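Simulation forum > Manipulation > Hardware selection

Two grippers, same arm, same apartment: how to compare them fairly?

Posted by radeck_sim, June 28, 2023

I'm choosing between the Grovgate parallel jaw and the Bemden three-finger for a mobile arm. Both are modeled in the same simulated apartment, with the same controller and camera settings. There are two task groups: picking small items off the dining table, and pulling the door handle. Before each batch I save a view of both areas.

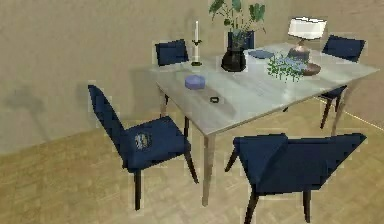
Dining table, rendered view. The pick target is the small black ring near the front edge.

I ran 2,106 episodes with the Grovgate and 2,099 with the Bemden. The counts differ because a few Bemden runs crashed the physics solver at contact and were dropped. Overall success is nearly equal, but the failures are not alike. The Grovgate misses the ring when its approach is tilted. The Bemden closes on the ring reliably but often touches the tabletop first.

The door is harder to judge. The handle is a slim black vertical bar, and each gripper needs a different wrist angle to get hold of it. I am using one fixed pregrasp pose for both, set up in May for the Grovgate.
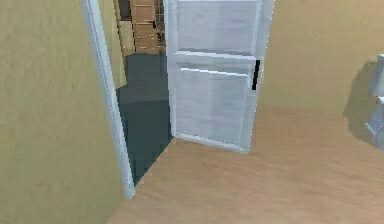 Sheehan_T
A shared pregrasp pose is the first thing I would drop. You tuned it on one gripper, so the door numbers for the other one tell you mostly about the pose. Give each gripper its own, spend the same tuning time on both, and write down how long that was.

The dropped runs also need attention. If the solver only fails at contact with the Bemden, you are removing contact episodes from one side of the comparison. Count them as failures, then rerun those seeds with a smaller time step and report both results. Check the finger collision meshes too - three-finger models often ship with far too many small convex pieces.

For the ring, log contact force on the tabletop separately from the grasp result. A light touch may be fine on a compliant wrist. On a stiff arm it will trip the force limit.

pgain
Just use the parallel jaw. Fewer joints, fewer problems. We have had ours for about 2 years.

nullspace_b
Agree with Sheehan_T on the poses. I would also split the results by task and stop quoting the overall rate, as table picks and door pulls load the fingers in different directions. Keep the start seeds paired across both grippers. If they were not paired, rerun before you buy anything.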